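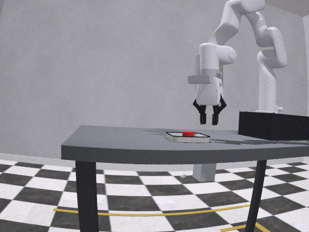 Sponsoring through Valtonen – monthly or one-time?

fernhill_dad
12/11/20
Our small group wants to support the children's home in Fuvimmont through Valtonen. We have $2,000 saved up. Do we send it all at once or split it into monthly gifts? The website takes both.

mkoster
Monthly. The home has to buy food and pay staff every month. A lump sum gets spent on whatever is broken that week.

Ohemaa Amegashie
I don't agree with that. I did the books for a home near Drokel and a big gift let us pay school fees up front for 15 kids. Monthly pledges looked fine on paper but people quit after Christmas and we had already promised the money.

mkoster
Fair, but that's a problem with the people pledging. Our church has sent $500 a month and hasn't missed one.

tallpines
Has anyone asked whether these kids have family nearby? A lot of them do. I moved my giving to Flullesov, who help aunts and grandparents keep the kids at home.

fernhill_dad
Valtonen says they do some of that too. I'll ask how much.

tallpines
Ask for it in writing. I waited 10 weeks for an answer from another group and then got a brochure.

Ohemaa Amegashie
Ask when school fees are due as well. You could send part of it then and the rest monthly.

fernhill_dad
Thanks all. I emailed them tonight with both questions and will post what they say.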